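Work and Technology, Unit 2
Handout: who does what when the arms arrive

Right, so a few of you asked after the last lecture whether we could stop talking about automation in general and look at one place for a while. Good call! This handout goes with the Carkis case and covers what I said in the room, plus the bits I skipped when the projector ate our first ten minutes.

Carkis packs parts kits. Small hardware, brackets, fittings, the bag of bits you get with a flat-pack shelf (and the one bit you don't get). When I first visited they had 55 people on the floor, most of them on the kitting line, and they'd just put in a pair of robot arms from a supplier called Nornby. I'd expected the arms to be on the line. They weren't on the line at all. They were in a corner next to the lunchroom, at a green table with painted walls, picking up blocks. 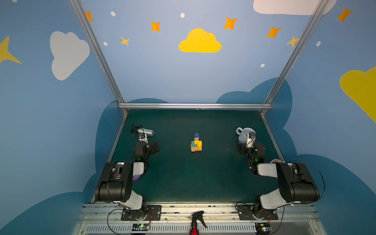
I stood there a good while with Nusrat Durrani, who'd been a kitter for years and had moved over to the cell a few months earlier. My first question was the one you'd all ask: why toys? Her answer was that a block is easy to argue about. Either it ended up on the other block or it didn't, and everybody can see which. A bag of assorted screws is a much murkier thing to judge. So the shop was using the table to work out who would do what around the arms before a single customer order went near them. I thought that was pretty sensible, and I still do, though we'll get to the complaints.

What the job was before

Please read this part properly, it's where most of the essays went thin last year. A kitter at Carkis stood at a bench with bins in front and a list at eye level. You picked, you counted, you bagged, you sealed. A decent shift was 400 kits. If you write "repetitive manual work" in your essay and leave it there I'll send it back to you, sorry in advance. Have a think about what else was going on:

Kitters caught bad parts by feel. A burr on a bracket, a thread that didn't run clean. It was never written into the job description and never paid for.
They covered for each other. If somebody's wrist was playing up they swapped to sealing for an hour, and the supervisor mostly pretended not to see it.
They talked. All day! Two of the people I interviewed said that was the thing they'd miss.

What the job is now, for the people in the cell

Nusrat's day has hardly any picking in it. She lays out the table, starts a run, watches, stops it, puts things back, writes down what happened and starts again. She calls it resetting. Some of her workmates call it "tidying up after the twins", which she's not wild about. 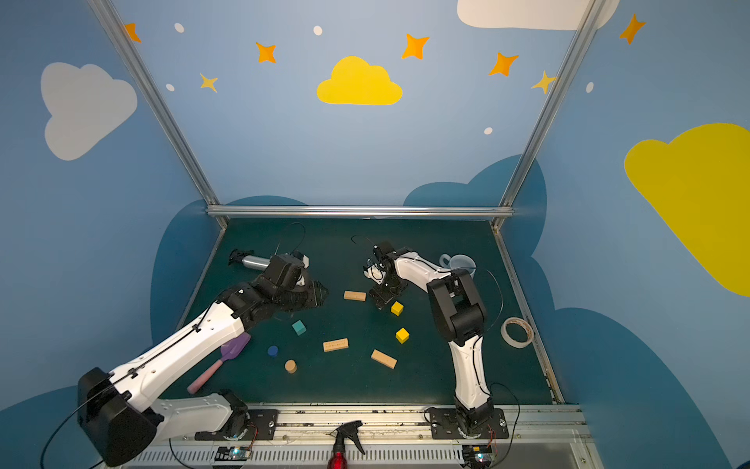
Fig. 2. Both arms over the table, with the blocks spread out between them.

Resetting is our key word for this unit, so underline it. It's real work, it takes judgement, and it's nearly invisible in the way the company counts things. The Nornby sales material (I've put a copy in the reading folder) talks about runs completed. It doesn't have a line for resets. So on paper you have a cell that does 1,000 runs in a stretch and a person who is, I guess, nearby.

Ankit Rana, the floor manager, was quite open with me about this. He said he'd budgeted for the arms, the bench and the power, and hadn't budgeted for attention. He had assumed one person could look after the cell and keep a packing bench going beside it. That lasted less than a fortnight. Watching turned out to be a full-time job, and a tiring one, and a couple of people who were brilliant kitters didn't like it one bit.

Have a look at Dionysis Drakos's interview (transcript 4 in the folder). He tried the cell and asked to go back to the line. He isn't anti-robot, he's got no beef with the thing. His point is that on the bench his hands were busy and his head was free, and in the cell it's the other way around. I'd like at least one of you to write about that swap, I find it really interesting and the literature is patchy on it.

Three questions I'd ask at any site

1. Who got the boring half? Automation splits a job, and somebody gets the leftovers. Find out if those people picked it or were handed it.

2. Who can stop the machine, and does stopping it cost them anything? At Carkis anyone in the cell can hit stop. Fine. But stops were being added up per person on a sheet by the door, and you can guess what that did. Ankit took the sheet down after Nusrat had a word.

3. Where did the old skill go? Remember the burrs on the brackets. The arms weren't set up to feel for burrs. Carkis found out from a customer.

Field note

I've pasted in one entry from my notebook so you can see what a site note looks like before you do your own. Yours can be shorter. It should have a place and a date at the top, please, I had a pile of undated ones last term and couldn't mark half of them fairly.

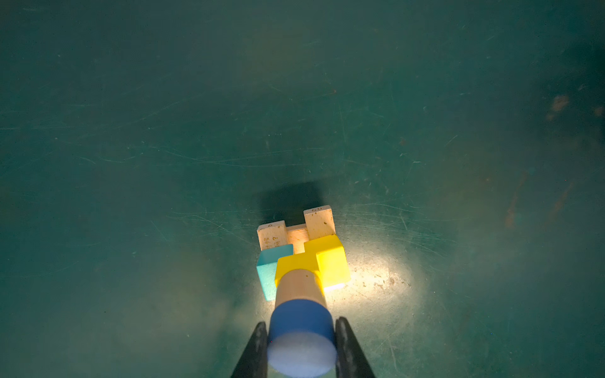
McKinnon, 5 February 2026

Second visit. Arrived before morning tea. Nusrat on the cell, Carola Wiegand from Nornby in for the day with a laptop and her own stool. Talk was mostly about the view from the gripper. Carola likes it for checking a grasp up close. Nusrat says she hardly uses it, she'd sooner stand where she can see the whole table, and she reckons she can tell from the elbow whether a pick is going to be any good. Carola asked her to explain. She tried, got partway, laughed, gave up. Carola wrote it down anyway (good on her).

Asked who owns the notes Nusrat keeps on each run. Long pause. Carola thought Carkis did, Ankit thought Nornby did. Nusrat thought she did. Follow this up!!

Lunch. The line crew sit at the long table, cell crew by the window. Wasn't like that on visit one. Might be the heat, the window opens.

End of entry. You'll notice I've got what people said, who disagreed with whom, and one thing I couldn't explain and didn't try to. Leave those in. A note with all the loose ends snipped off isn't much use to you three weeks later when you're writing up.

Pay and titles

This got the liveliest discussion in the room so I'll set it out a bit more fully. When Nusrat moved to the cell her title became "automation attendant". Her rate stayed where it was. Her argument to Ankit was that she was now teaching, inspecting and record keeping, and none of those is attending. Ankit's argument was that she was lifting less and standing less, and that the site had no grade to put her in. Both of those things are true, by the way, and it's worth noticing how often the missing grade ends up deciding the matter.

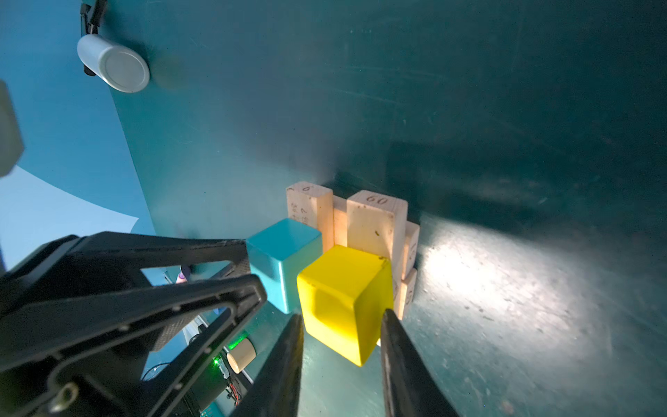 The agreement they reached was a trial allowance for anyone rostered to the cell, plus a limit on how long one person watches before swapping out. They also put the two crews on a shared rotation, so that kitters come through the cell and cell people go back on the bench regularly. I asked Dionysis if that included him. It does, and he's negotiated short turns. The rotation has also brought some of the feel-checking back, as you'd hope, with people noticing parts again when they're on the bench and passing it along.

Compare this with the Zodthorpe reading. Same sort of equipment, bigger site, and there the cell staff were hired fresh from outside while the packers stayed put. Wolfram Ackermann's chapter is very good on how quickly the two groups stopped knowing what the other did. It's a bit dry in the middle, so skim the costing tables if you need to, but don't skip the section on handovers. A handover there took about 2 minutes and neither side thought it was long enough.

For the tutorial

Read transcripts 1 to 4 and Ackermann's handover section. Pick one task from a job you've done yourself (café, warehouse, babysitting, I'm not fussy) and write down everything in it that wouldn't show up on a run count. One page, handwriting's fine. Bring it with you, we'll swap them around and see what the person next to you thinks a machine could take on.

If you missed the sign-up for site visits, email me and I'll see if there's room. Closed shoes, please. They do check.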